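Rechercher sur le site OK Effacer

Le Mag > Maison > À table > Rencontres

Verser, renverser, ramasser : une matinée de flocons

Elle m'avait prévenue au téléphone, il y aurait des miettes. « Je ne passe pas l'éponge avant l'arrivée des gens, sinon j'y serais encore à midi », m'a-t-elle dit en riant, et je l'ai tout de suite trouvée sympathique. Elle tient l'atelier Noketti, où l'on s'exerce aux gestes de la table : verser, doser, débarrasser, essuyer. Ça paraît peu de chose, et pourtant nous en avons parlé toute une matinée, devant un café qui a eu le temps de refroidir.

Tout a commencé par les petits déjeuners de son enfance, à six autour d'un paquet de céréales qu'on se disputait. « Ma mère disait que je versais comme on vide une brouette. J'ai gardé ça en tête, et un jour j'ai voulu comprendre pourquoi il en tombait toujours à côté. » Elle a donc acheté des flocons, puis encore des flocons, et des gobelets transparents, auxquels elle tient beaucoup. « Dans un bol en grès, on ne voit rien du tout. Avec le plastique clair, on suit le niveau qui monte, et on s'arrête à temps (enfin, presque toujours !). »
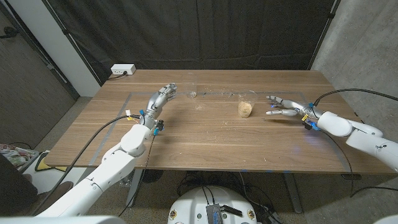 La table, elle la voulait en bois, d'un brun chaud, et surtout pas blanche. « Sur du brun, la moindre miette claire saute aux yeux. C'est impitoyable, mais comme ça on sait où passer la main. » Quant au ruban gris qui dessine un grand rectangle sur le plateau, il lui a valu bien des taquineries. Elle le défend avec tendresse : « Sans lui, chacun s'étale. Avec le ruban, on travaille dedans, et ce qui file dehors, on le ramasse. »

Je lui ai demandé combien coûtait une telle installation, et elle a cherché un moment avant de me répondre que la table lui était revenue à 60 euros, chez un brocanteur de Monbridge, le transport en plus. Le ruban se recolle quand il se décolle, et les flocons tombés finissent dans la mangeoire du jardin, où les mésanges ont pris leurs habitudes depuis avril.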